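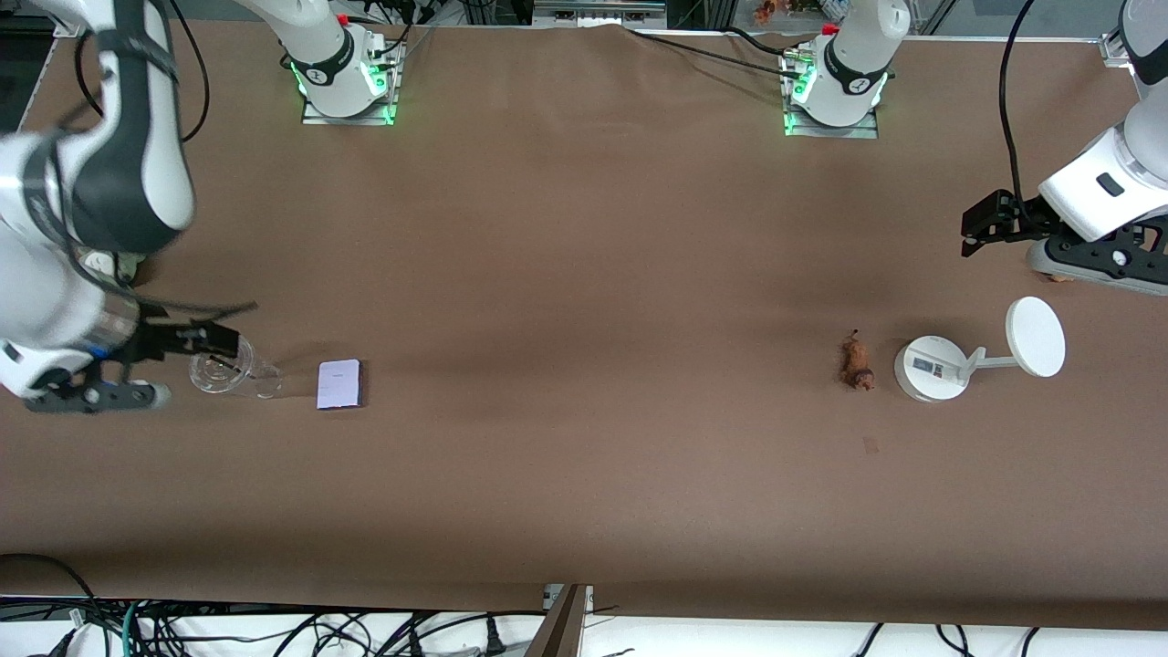 Long table with the brown paper on. Glass, little pale box, the brown animal, and the white stand with the disc.

2022-07-27, Zistumcombe, long table

Mostly a day of paper and odds and ends. Writing it up while I still remember which roll was which (the labels fell off both of them again, I've now written on the inside of the cores with a marker, please look there).

Paper first. The old covering came off this morning in one go, which was very satisfying. It had tape ghosts all over it and that long crease near the middle that made anything light sit crooked. Underneath, the tabletop had a strip of old adhesive along one side. Soapy water did nothing. Warm soapy water and a plastic scraper did it, plus 15 minutes of me muttering. Then I dried it with the good cloths and left it alone through coffee so I wouldn't trap any damp underneath.

We have two kinds of brown paper on the shelf now, the Drurum and the Szewczyk. The Drurum is the heavier one and I used that. It comes off the roll wanting to curl back up at the ends, so I cut it last night with 5 inches spare on each end, rolled it the opposite way around the cardboard tube and left it overnight with a rubber band on. Much better! When it went down today the curl was nearly gone and I only needed tape at the corners and along the short sides. No tape across the top face anywhere, please keep it that way. If something needs marking, use pencil, lightly. The Szewczyk is thinner and takes pencil better, but you can see every wrinkle in it and it tears if you drag a box over it. I'd keep it for wrapping and for lining drawers. There's plenty left.

I do like how smooth it looks. Small things show up so well on plain brown. The white ones especially – the stand practically jumps out at you. The animal is another story, brown on brown. If we want it to stand out more we could try the gray sheet from the flat drawer under it, but I quite like it as it is.

Notes on the things themselves, mostly for the Plaltovar list, where half the entries still say "misc" (I'm as guilty as anyone).

The glass. Plain clear drinking glass, goes on the list as "glass, clear, drinking" and nothing fancier. It needs polishing every single time. Fingerprints don't look like much when you're holding it up to the window and then you put it down on the paper and there they all are. I wash it, rinse it, dry it with the lint-free cloth, and then carry it by the bottom with a clean cloth around it. The paper shows right through it, so any speck on the paper reads as a speck on the glass too. I spent a silly amount of time rubbing at a mark this morning that turned out to be a crumb. On the table. From my own toast.

Somebody also asked whether we could swap in the one with the tinted bottom. We can, it's in the cupboard, but I'd want both on the list as separate lines and a bit of string around the tinted one so they don't get mixed up in the wash.

The pale box. I'd had this down as white on the list, which is wrong, it's a sort of lavender-white on top and the side edges are a darker blue. Changed it. I noticed because I put it next to the actual white stuff and it looked positively purple. There's some tiny printing on the top that I can't make out without my glasses, and my glasses are at home, so the list says "small print on top, read later." Corners are the thing to watch with little boxes like this. Keep it in the shallow tray on its own, please, with nothing stacked on it. I've put a square of felt down in there.

The brown animal. I'm very fond of this one and I still couldn't tell you what it is. Sitting or crouching, darker textured body, a little ear or tuft sticking up at the top. The list has had it as a bear, a dog and at one point "rabbit??" in three different handwritings. I've settled on "figurine, brown animal, small" and crossed out the rest. If you feel strongly about rabbit, come and argue with me. Cleaning: the texture holds dust like you wouldn't believe, so dry soft brush only (the old makeup brush in the mug by the sink, washed, promise). No water. And brush away from the tuft, it's the bit that will go first if anything does.

The white stand. Round flat base, curved arm going up, big white disc on the end. There's a little display on top of the base. It's nice and steady on its base, but I'd still pick it up with one hand under the base every time and never by the disc or the arm. Wipe the disc with the glasses cloth. I tried an ordinary paper towel on it first and it left fluff everywhere, so then I had to go over it all again.

I've got the animal sitting right up beside the base of the stand, very nearly touching. I had it further over at first and the whole right side looked like two strangers waiting for a bus. Closer is friendlier. The box has its own bit of open paper with plenty of room, and the glass is off past it to the left. Nothing near the edges, I'm being strict about that from now on after the business with the mug.

Supplies used: one length of Drurum off the roll, most of a roll of the low-tack tape (order more!), 2 lint-free cloths now in the laundry bag. The tape is getting ridiculous, I think people are using it for parcels. There's parcel tape for parcels, second drawer.

Cut pieces: I saved the offcuts from the ends and flattened them under the big catalog. Good for testing pencils or for sitting a drippy jar on. They're not trash, so if you see brown paper under the catalog, leave it there.

To do:
Read the print on the box (bring glasses).
Finish replacing "misc" on the Plaltovar list, I got through 20 lines and then it was lunch.
New labels for both rolls, tied on with string this time.
Find the lid for the shallow tray.
Ask about getting the wider Drurum in August, so the next covering can hang down a bit at the sides and I can tape it underneath where it doesn't show.

Cloths go in the wash tonight. Brush is drying on the windowsill, bristles down.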